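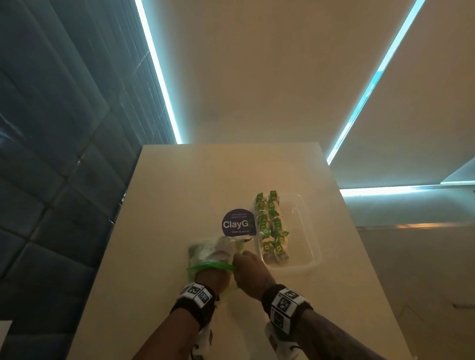 *Tea bags in a clear container on the staff kitchen counter at Killgate.*

Staff at the Killgate building in Rakthorpe have a new tea point, which opened in October after five weeks of work. It replaces the old kitchenette on the ground floor and has a white countertop, blue-grey tiles and strip lighting.

The work cost about £3,000. Tea is free, and individually wrapped bags are kept on the counter.

"People wanted somewhere to make a brew without going up 3 floors," said office manager Callum Nisbet. A second tea point is planned upstairs.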